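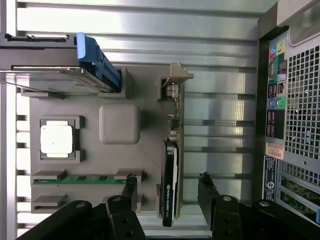 For my project I wanted to find out how people learn to put a computer together, and whether a practice board is any good for that. Our lab at Gondotmont has a mock-up bench, so that's where I spent most of November. The plate is plain gray and stands in for a motherboard, with raised spots for each part. The white block goes in the square socket as the CPU, the green memory module clips between its latches, and the graphics card (ours says NVIDIA QUADRO down the side) stands in its slot next to the rear case panel. I loved the blue handle on the drive, because my fingers always knew where to go!

I asked 20 students from my year to do the full build, and I timed each of them twice. Everybody got the same sheet, which I wrote myself and then rewrote after the first 2 people got stuck on step one. Oops.

Memory was the part people worried about most. You have to push harder than feels polite, and I had 3 people stop halfway and ask me if they were breaking it. The graphics card was slower but calmer. My best guess is that it's big and easy to hold, though I didn't test that.

On the second try the group saved 38 seconds on average, which made me really happy. The drive hardly changed at all. I'd like to run it again with a real board next to the gray one, and with better labels on the memory slots. My sheet and all the times are in the folder marked Vetelon.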